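The robot in the break room, and other promises

Abelardo Apaza has been working in commissary kitchens long enough to have seen three generations of labor-saving equipment arrive on a pallet. He remembers the vegetable washer that flooded the loading dock. He remembers the tablet system that was going to end paper prep lists, and he still has the paper prep lists.

So when his employer, Drarnau, told the staff in August that it would be testing kitchen robots from a supplier called Urkura, he asked the question he asks every time. "Who cleans it?" he says. "They had a slide about throughput and a slide about safety. There was no slide about who cleans it."

Drarnau makes meals for office cafeterias and a handful of clinics out of a building in Cheetham. It has 136 people on the payroll, down from a good deal more before the spring, when the offices emptied out. Apaza leads the early crew on the hot side and has also ended up as the person other workers come to when they want something asked in a meeting. He didn't run for that. We talked by phone, twice, both times after his shift.

The plan, as it was presented, is modest. Robot arms would take over what the company calls "range tasks": moving pots, turning burners on and off, opening and closing oven doors. The staff would keep cutting, seasoning, tasting and packing. Before any of that happens in a working kitchen, the arms are being trained in simulation, in made-up home kitchens on a computer. The supplier says a home kitchen is a good place to learn the basics.

Apaza is not so sure. "I don't have a kitchen like that at work. I have one like that at my sister's house," he says. "My burners are twice the size and there's grease on everything by six in the morning. The knobs on two of them are gone and we use pliers. I want to see it use the pliers."

He laughed at that, but he came back to it later. His complaint is that the hard part of the job has been left out of the test, and that the easy part will be used to decide how many people are needed. A pot in a simulation can be full or empty depending on what somebody typed in. A pot on his line holds forty quarts of beans and has a handle that somebody has been meaning to tighten.
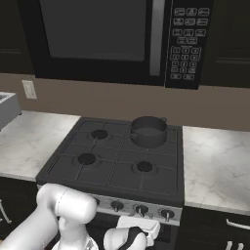 Roy Ackroyd, who manages operations for the site and who agreed to talk on the condition that we also print his side, thinks the staff have been fair but a little quick to assume the worst. "Nobody has lost a job over this. I've said that in writing," he told me. He points out that lifting and burns account for most of the injuries in his log, and that it's hard to hire for the four a.m. start. "If a machine can stand at the range at four in the morning, I would like it to. I don't see who is hurt by that."

I asked him whether the written promise had an end date. It runs through the trial period. After that, he said, the company would "look at where we are." I asked how long the trial period was, and he said it depended on the supplier.

Ackroyd is open about the numbers, which is more than I can say for some managers I've interviewed on this subject. The supplier ran 968 simulated attempts at a set of range tasks and sent over a summary. It put the success rate at 90 percent. He reads that as a strong start for something that has never touched a real stove.

Apaza reads it differently. "One in ten, it doesn't do it," he says. "Okay. Doesn't do it how? Does it miss the knob, or does it leave the gas on? Those are not the same to me." He put this to the supplier's representative on a video call and was told that the failures hadn't been sorted by type yet. He asked for the list when it was ready. By our second conversation he hadn't received it. Ackroyd says he hasn't either, and that he has asked.

It seems to me this is the question the whole project ought to turn on, and it's odd that the people paying for the thing had to hear it from a line cook. A dropped lid costs a minute. A burner left open with no flame under a pot means clearing the building. A percentage that lumps the two together is good for a sales call and not much else.

Then there is the matter of what's left for people to do. Under the plan, one worker per shift becomes a "range supervisor" and watches the arms. The pay would be the same. The posting went up on the board next to the time clock, and when I last checked with Apaza, two people had signed up, both of them from packing.

"They think it's sitting down," he says. "It's not sitting down. You stand there and wait for it to do something wrong, and when it does you have to be faster than you would be if you were doing the job yourself. You've got your hands in your pockets for three hours and then you've got to grab a hot pot." He tried something close to it once, watching a conveyor oven at a bakery – he says it was the most tired he has ever been from doing nothing.

Ackroyd accepts some of that. He says the supervisor role will rotate, and that there will be training. The training is an online course from a company called Wumis. It takes an afternoon. Apaza has seen the outline and says that most of it covers how to report a problem.

What would change his mind? He took a while to answer. He'd like the arms tested on Drarnau's own range, with the old knobs, during a real breakfast run of 800 portions, with the crew in the room. He'd like the list of failures. He would like the promise about jobs to have a year on it.

"I'm not against it," he says. "My back is against the job. My wrists are against the job. If it picks up the beans, good, I'll show it where the beans are." He paused. "But they should ask me where the beans are."

No date has been set for the first arm to be delivered. Ackroyd told me the floor by the range will need to be leveled first, and he is waiting on a quote. As for the cleaning, it has been added to the closing checklist, under the hood filters, with no initials next to it so far.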